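Clatside Community Forum > Local Politics > Civen Party backs Mfaume for council leader

28 July 2025

tanui_road_end
Has everyone seen this?! Civen have come out for Naomi Mfaume in the leadership vote. No candidate of their own, full backing for hers. I've been following Clatside politics since my dad used to drag me to ward meetings and I can't remember a smaller party making its mind up this early. Really pleased. She knocked on every door in our street in June and stayed to talk about the bus cuts when most of them shove a leaflet through and run.

oldmillgate
Pleased for you, but let's keep our feet on the ground. Civen took 784 votes across the whole borough last time. They have 2 councillors. Backing someone costs them nothing and gets them in the paper.

tanui_road_end
784 votes is a lot when Tanui ward was decided by 174! Put those two numbers next to each other and tell me it doesn't matter.

oldmillgate
It matters if they all do as they're told. Civen voters are the most stubborn people in the borough (I was married to one).

PlutumariPete
Went to her open evening at the Plutumari Centre and came home buzzing, which I haven't said about a political meeting in years. Full room, proper questions, and she answered the one on parking permits without wriggling. I'd always thought of her as a one-issue candidate because of the library business, but she knew the drainage scheme inside out and had read the objections to it, mine included.

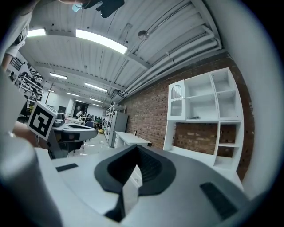 The Civen endorsement makes sense to me after hearing her on skills and jobs. She wants the old depot turned into training space, and she wants the council to stop giving short leases to people who need three years to get going. I'd love my niece to have somewhere like that, where she could get her hands on kit like those white and gray grippers, the one on the left with the black and white square marker on its cube, and find out whether she likes making things before she signs up for a course. Civen have been on about the depot for ages, so I don't think they've swallowed anything to support her.

brackenhurst
Sorry Pete, but where's the money? The depot roof alone will eat a year's budget. I like her, I do, but I've heard the depot promised by three different leaders.

PlutumariPete
Fair question, and somebody asked it on the night. She said she'd phase it, front building first, and publish the costs before the vote on it. I'll hold her to that.

oldmillgate
"Phase it" is what they said about the swimming pool.

marsh_lane_jo
The pool did open in the end, and it's lovely! I'm there twice a week.

Back to the topic, what does Civen get out of it? Has anyone read the statement all the way through? It says "shared priorities" over and over and never mentions a seat in the cabinet.

tanui_road_end
Read it on the bus this morning. No deal mentioned. They say they've worked with her on the flood group and trust her. I think it's simply that, people who've sat in the same cold hall for years and got on.

brackenhurst
Or they want transport and they'll get it in September.

marsh_lane_jo
Would that be so bad? Their transport chap knows the timetables by heart. The petition for the evening service got 967 signatures and he collected a good few of them outside the Co-op in the rain.

oldmillgate
I signed that. Doesn't mean I want him running anything.

PlutumariPete
She's doing another evening at the Centre, Thursday week, 7pm, side entrance as the front doors are being painted. Come along, oldmillgate, and ask her about the pool!

oldmillgate
Is there tea?

PlutumariPete
Tea and flapjack. Bring a cushion, the chairs are dreadful.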